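Family Notices > Writing Help > Eulogies and Tributes

How long should a eulogy be if three of us are speaking?

Posted by Endia

My great-aunt's memorial is in March and I've been asked to give the main eulogy. My cousin is reading a poem, and her oldest friend from the choir is telling a couple of stories after me. I've never done this before and I got so carried away with writing it (she had such a full life!) that my draft is 2,978 words. The celebrant hasn't given me a limit, only said "keep it comfortable." Is that far too long? And if I have to cut, where do I start? I don't want to leave out her years running the bakery, or her swimming, or the grandkids.

Adwoa Atinga

What a lovely problem to have! I've spoken at four family funerals now and I still overwrite every single time. Your draft would take more than twenty minutes at a calm reading pace, and with two other people to follow I'd bring it right down. My last one was 972 words and took just under eight minutes, including a pause where I had to find my tissue.

For cutting, go after dates and job titles first. Those are usually in the obituary or the printed program already. Then choose one story for each part of her life and tell it properly, with the names and the weather and what she said. One good morning at the bakery will do more than the whole list of shops she worked in. Do ring the choir friend before you finalize anything! At my uncle's service we both told the story of the runaway trailer, and I had to stand there and invent a new ending to my page.

Print it large, double spaced, one side only, and number the pages. And read it aloud in the kitchen, standing up, at least twice. You'll hear straight away which sentences are too long to say.
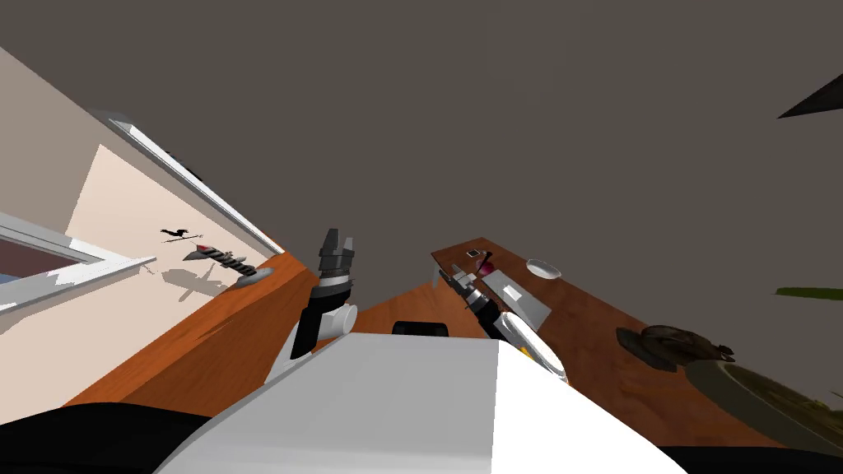

Simulated room, with a robot's empty gripper raised above a wooden counter.

Keep the long draft too. My family loved having the full version afterward, and I put mine in a folder with the cards.

Skutley

5 minutes. People stop listening after that. 300 words if you're nervous.

Amissah

Five minutes is fine but 300 words is more like two, so don't panic and chop it to nothing. Ask the celebrant how long the room is booked for, some places have another service right behind you. I'd also have a second person ready with a copy in case you can't get through it. My sister took over from me halfway down page two and it was completely fine, people were so kind.

Comments

Endia: Thank you all so much! Down to 978 words and the bakery is still in. I rang her friend and we had both picked the swimming story, so she's telling it and I'm doing the one with the wedding cake.

Kutatholm: Seconding the big print. I did mine off my phone and it kept going dark on me.

Adwoa Atinga: Oh I'm so pleased, the wedding cake one sounds wonderful. Take some water up with you!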